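Pendlow College of Applied Studies
Facilities and Workplace Services, Unit 2: Personal Storage in Shared Buildings
Course handout, August session
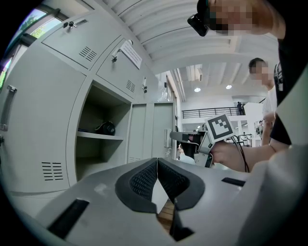 What should a locker user do with the key when the locker is not in use?
The key stays in the lock, with the door closed, so that the next person can see that the locker is free.

2.1 Purpose of this unit

Students completing this unit should be able to plan, label and supervise a bank of day lockers in a building open to the public. The unit assumes that Unit 1 (Circulation and Entrances) has been read. The main case is the Clutau Building, where 218 lockers serve over 800 registered users.

2.2 Types of allocation

Day use. The user takes any free locker and gives it up before closing time. This suits libraries, sports halls and shared study areas.

Term use. The locker is assigned by number and the key is signed out at the desk. Losses are easier to trace, but many doors stay locked on empty compartments.

Mixed use. Part of the bank is reserved and the remainder is open. The two parts must be marked clearly, preferably on separate walls.

2.3 Doors, vents and open compartments

Metal lockers with slotted doors are the usual choice where coats and sports clothing are stored. The slots allow air to pass through and should not be covered by posters or stickers. Tall doors are suited to long coats; shorter doors, stacked, give more compartments along the same wall.

Open compartments have no lock and are intended for short stays only. Items left in them overnight are handled as lost property - see the Grarkex procedure, distributed separately.

2.4 Notices

A notice taped to a locker door should fit on one sheet and state the hours, the rule on overnight use and the place to report a lost key. Remove the old sheet before putting up a new one. In the Bae Annex review, three versions of the same notice were found on one bank of lockers, each giving a different closing time.

2.5 Keys

Spare keys are held in a locked cabinet and recorded by locker number. The key tag should not carry the name of the building. When a key is reported lost, the lock cylinder is changed and the entry in the register is updated on the same day.

Reading for the next meeting: Course Reader, chapter 3, sections on lost property and end-of-term clearance. Written exercise 2 is due on 19th August.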